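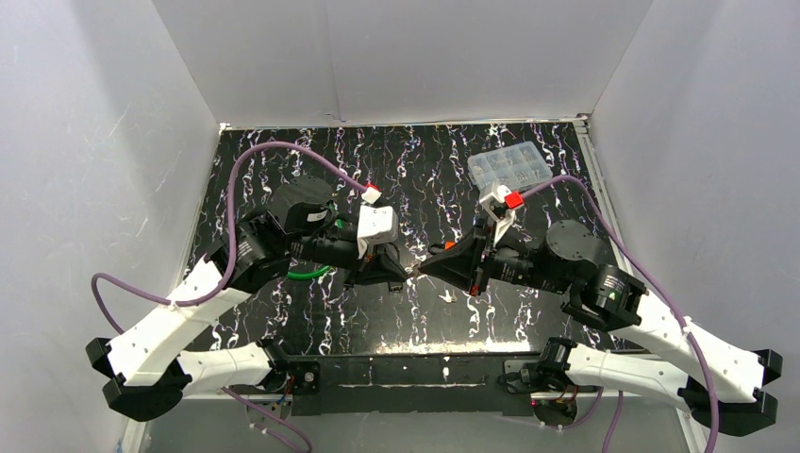
One reviewer of an earlier draft objected that a planner for two arms should not need per-arm camera weights at all, and that a single fused view would be simpler to train and to debug. We tried the fused view first. It worked for large motions and did poorly for the last part of an approach, where the fingers hide the object from any camera outside the hand. The weights in Skosuna were added for that part of the motion.

5.2 Selecting the view during approach

Skosuna runs as three processes. The perception process, Hilter, produces a pose estimate from each camera stream along with a confidence value. The planner reads these estimates and picks one source for each arm. The controller follows the resulting trajectory and never reads the images. All messages go through Pugh, our logging layer, which stamps them on arrival so that a run can be replayed offline with the same message order.

The source for an arm changes only when the new estimate has been more confident for 30 consecutive planner steps. Shorter windows made the target jump between two nearby poses. Once the gripper reports contact, the source is frozen until the fingers open again.
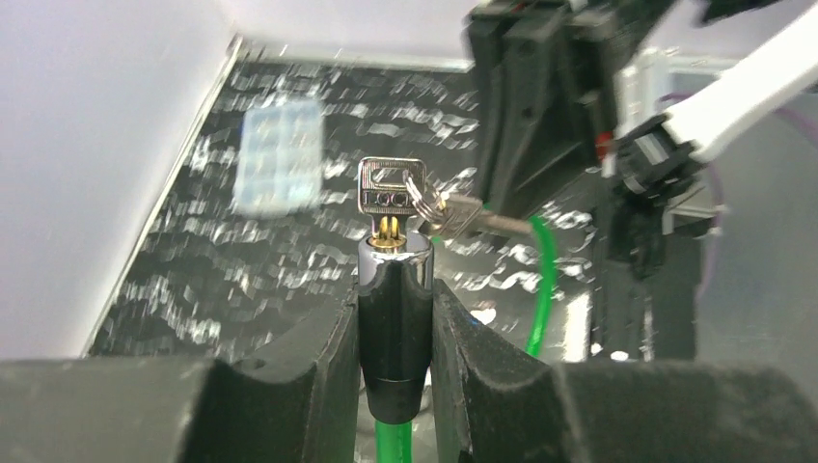 Freezing the source has a cost. If the object slips in the hand, the planner keeps using an old offset, and the error carries over into the insertion or handover that follows. We therefore let Hilter publish a slip flag, which the planner treats as a request to stop and estimate the grasp again. Of the 266 logged runs, 143 raised the flag at least once. Most of those flags came from thin or jointed objects, whose outline changes with small rotations.

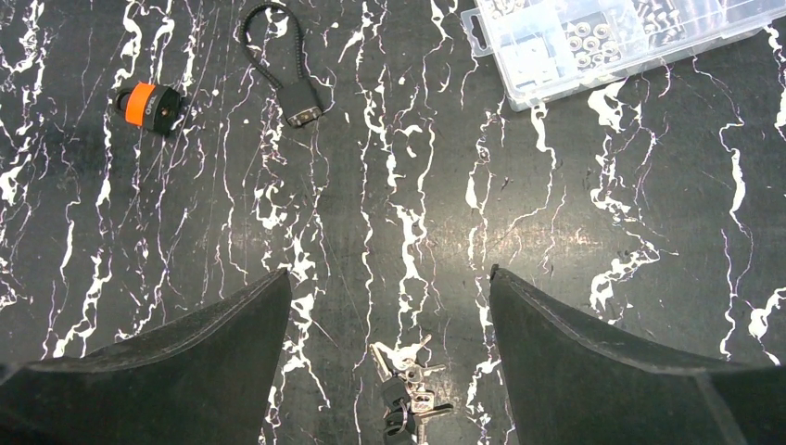
Object selection is handled before view selection and uses a separate score. Each candidate gets a score from its distance to the midpoint between the fingertips and from how much of its outline is inside the image. The two terms can disagree. In Figure 6, the keys lie between the open fingers but their fobs run past the lower border, while the padlock with the orange band is farther away and fully in view. With equal weights the planner tended to choose the second kind of candidate. We raised the distance weight and kept it fixed for all runs reported in Section 6.

Figure 6. Wrist camera view used as input to object selection.

The replay buffer holds 2000 messages per stream. Older messages are written to disk and are not available to the planner.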